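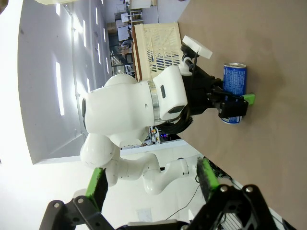
Zirnitz is a password manager for small teams, and these are the questions our support desk is asked most often by people in their first month with it. Most can be sorted out from the Settings page without contacting us. A shared vault can hold logins for almost anything, from the payroll site to the account you use to order drinks like the blue can on the table. Each login is kept as a separate entry, and you choose who can open it.

Do I need a new password for every site?
Yes. If one site loses its customer list, a password you have used elsewhere can be tried on all your other accounts within minutes. Zirnitz will make one for you when you sign up to a site. Click the key icon in the password box and choose Generate.

What is the master password?
It is the one password you still have to remember. It opens your vault. We suggest four or more unrelated words, with spaces between them if you like. Don't use a line from a song or the name of a pet.

Can you tell me my master password if I forget it?
No. We don't hold a copy, and our staff can't open your vault. You will need your recovery sheet, which you were asked to print when you set up the account. If you are on a team plan, your administrator can also start a reset under People > Recovery.

I have lost the recovery sheet too. What now?
If you are still signed in on any device, go to Settings > Recovery and print a new one straight away. The old sheet stops working once you do. If you are signed out everywhere and have no administrator, the vault can't be opened and you will have to start a new one.

How many entries can I store?
The Solo plan holds 174 entries and the Team plan holds 728. Notes attached to a login don't count towards the limit. Entries in the bin do, until you empty it. 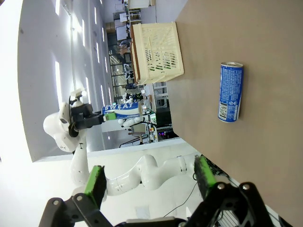 Slim blue can, with a crate at the far edge of the table.

Can I bring my passwords over from Arkow or Skumeck?
Yes, both. Export your logins from the old program as a CSV file, then go to Tools > Import and pick the program's name from the list. Check a few entries before you close the old account. Delete the CSV file afterwards and empty your computer's bin, as anyone who opens that file can read everything in it.

Folders from Skumeck come across as tags. Attachments don't come across from either program and have to be added again by hand.

Should I turn on two-step sign-in?
Yes. With it on, a new device needs a code from your phone as well as the master password. Go to Settings > Sign-in and follow the steps. Keep the two backup codes with your recovery sheet.

Someone has left our team. What should we do?
Remove them under People, then change any password they were able to see. Removing a person closes their access to the vault but does not change the logins themselves. The Shared With report lists the entries they could open.

Is there a phone line?
No. Write to us through the Help form in the app. Yatziri Mendoza and the Espinoza office answer messages between 9am and 5pm. Please don't put any passwords in your message.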